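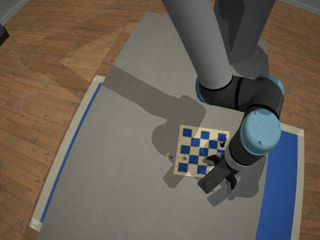

How do I get my kid's chess club to stop losing to the clock?

Mukell
8 October 2018
We play Brorkdale in December and my daughter freezes up every game. Any tips?

Print | E-mail

Karamanlidis
Mine did that too! We played tiny games after dinner, ten minutes tops.
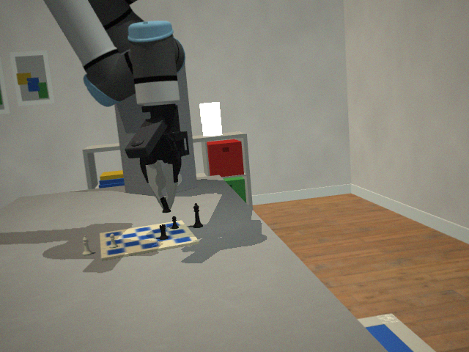 A black piece over a small blue and cream board.

Small boards are great for this (fewer choices, so they just move).

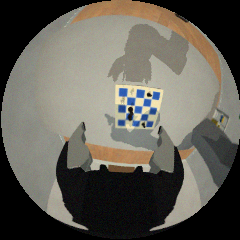

And let her lose a few on time, it stops being scary.

Jundstead
get a louder clock lol 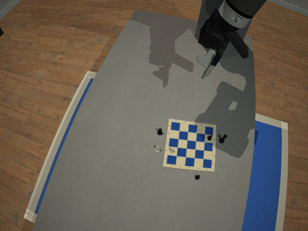

Small board, big table.

12 shares | 3 comments
Search this site Go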